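Resampling grasp labels by contact time

Third post on the kitting policy. The first two covered calibration and the action space, so I'll skip both and go straight to the labelling change, which is where most of the last month went.

The task is kitting from four bins into a central tray, with two arms, one per side. We trained on 3000 teleoperated episodes recorded at the Burnlow bench. The old pipeline labelled a grasp at the timestep where the gripper command crossed its closing threshold. That works for rigid parts. It works badly for anything with a cable on it, because the operator often closes, feels nothing useful, opens a few millimetres and closes again. The threshold fires on the first close and the label ends up on a pose that never held the part.

The change is small. Vik, our labelling script, now reads motor current as well as command, and places the label at the start of the last sustained current rise before lift. Episodes with no sustained rise are dropped from the grasp head but kept for the transport head. That removed 748 episodes from grasp training. I expected the smaller set to hurt on the solenoids and it didn't, at least not outside the spread between seeds.

Harnesses are where the gain showed up. The old policy favoured the middle of a bundle, where the wires cross and the gripper tends to pick up a neighbour. The relabelled one goes for the connector end more often. We ran 13 seeds per condition, and the ordering was the same in every one, although two of the old-label seeds came close.

Colour was a worry early on. Ngân Nghiêm suggested the network might be keying on bin colour to decide which arm to use, so we evaluated with grey bins as well. Arm choice was unchanged. I'd still like to repeat that with the bin positions swapped, as left and right are confounded with part type in all of our data.

The tray has paper in the bottom to cut down on specular reflection for the depth estimate. The rim still reflects, and placements near it are noisier than placements in the centre. A matte tray would fix this but would also invalidate the existing episodes, so it stays for now.

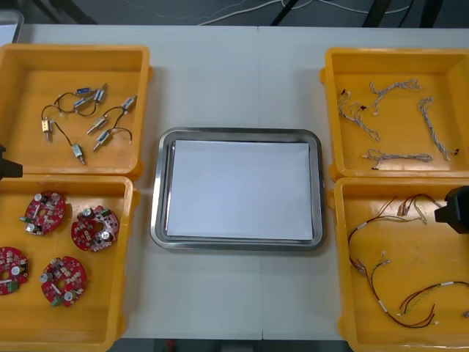

Hậu Bùi wrote back after reading a draft that the current threshold is doing more work than I give it credit for, and that a light part on a loose lead could lift without ever producing a sustained rise. Fair point. Those episodes would be dropped silently, and I haven't checked how many of the 748 were good grasps. The threshold sweep is running on Grernell until Tuesday, and I'll add the table here when it finishes.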